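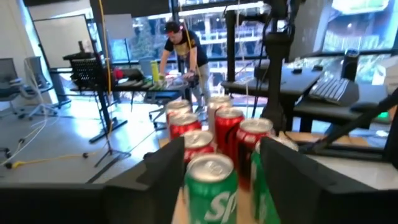
Walance 그리퍼 키트 도입 검토: 캔 음료 집기 작업 관련 의견 요청

게시판: 자동화 장비 및 부품 > 제품 검토
답글 5개

varnach_운영팀
당 기관에서는 소형 포장물 취급 공정의 자동화를 위하여 Walance 사의 두 손가락형 그리퍼 키트를 검토하고 있습니다. 키트는 손가락 한 쌍, 손목 카메라, 장착 브래킷, 제어 소프트웨어 1년 사용권으로 구성되어 있습니다. 시험 대상은 알루미늄 캔이며, 녹색 캔과 빨간색 캔을 목재 면 위에 밀착 배치한 상태에서 앞쪽 캔부터 집어내는 방식입니다. 첨부한 손목 카메라 화면은 앞쪽의 스프라이트 캔이 두 손가락 사이에 위치한 시점의 것입니다.
다음 두 가지 사항에 대하여 회원 여러분의 의견을 구합니다.
1. 캔 사이 간격이 거의 없는 배치에서 현재의 손가락 폭이 적절한지 여부
2. 손목 카메라의 시야가 충분한지 여부

Graham Haslam
검토 자료를 공유해 주셔서 감사합니다. 첫 번째 사항에 대하여 말씀드리면, 손가락 폭이 과도하다고 판단됩니다. 오른쪽 손가락이 바로 옆의 녹색 캔을 상당 부분 가리고 있습니다. 이와 같은 배치에서는 하강 중에 인접한 캔을 밀어낼 우려가 있습니다. 당사는 동일한 이유로 Fislow 사의 협폭 손가락을 별도로 구매하여 사용하고 있습니다.

hosoda_m
Haslam 님의 의견에 일부 동의하기 어렵습니다. 가려져 보인다는 사실만으로 간섭이 발생한다고 단정할 수 없습니다. 카메라가 손목에 고정되어 있으므로 가까운 손가락은 실제보다 크게 보입니다. 간섭 여부는 접근 각도와 손가락의 열림 폭을 실측하여 판단하여야 합니다. 당 연구실은 동일 키트로 600회의 집기 시험을 수행하였으며, 손가락 교체 없이 접근 방향을 조정하는 것으로 대응하였습니다.
- Minoru Hosoda

Daiane Figueiredo
두 번째 사항과 관련하여 조명 조건을 함께 검토하시기를 권고드립니다. 창이 넓어 자연광이 강하게 들어오고 있으며, 가장 뒤쪽의 캔은 빨간색이 아니라 옅은 분홍색에 가깝게 나타납니다. 색상을 기준으로 품목을 분류할 계획이라면 오인식의 원인이 될 수 있습니다. 자동 노출을 해제하고 노출값을 고정한 뒤 오전과 오후에 각각 동일한 시험을 실시하시기 바랍니다. 차광막을 설치한 조건도 비교 대상에 포함하는 것이 바람직합니다.

Graham Haslam
Hosoda 님께 회신드립니다. 접근 방향의 조정이 유효하다는 점은 인정합니다. 다만 이는 가장자리의 캔에 한정되는 방법으로 보입니다. 무리의 가운데에 놓인 캔은 어느 방향에서 접근하더라도 인접한 캔과의 간격이 확보되지 않습니다. 600회의 시험 중 가운데 캔을 먼저 집은 경우가 포함되어 있는지 확인을 요청드립니다.

hosoda_m
포함되어 있지 않습니다. 해당 시험은 모두 바깥쪽 캔부터 순차적으로 집는 조건이었습니다. 임의 순서의 집기가 요구되는 공정이라면 협폭 손가락의 검토가 필요하다는 데 동의합니다. 반면 순차 집기로 충분한 공정에서는 추가 구매의 필요성이 낮다는 기존 의견을 유지합니다.

varnach_운영팀
상세한 의견에 감사드립니다. 당 기관의 공정은 순차 집기를 원칙으로 하나, 품목별 선별 요청이 간헐적으로 발생합니다. 이에 따라 기본 손가락과 협폭 손가락을 각각 100회씩 시험하고, Figueiredo 님께서 권고하신 노출 고정 조건을 양쪽에 동일하게 적용하고자 합니다. 협폭 손가락의 대여 가능 여부는 공급사에 문의 중입니다. 시험 결과는 3월 중 본 게시물에 추가하겠습니다.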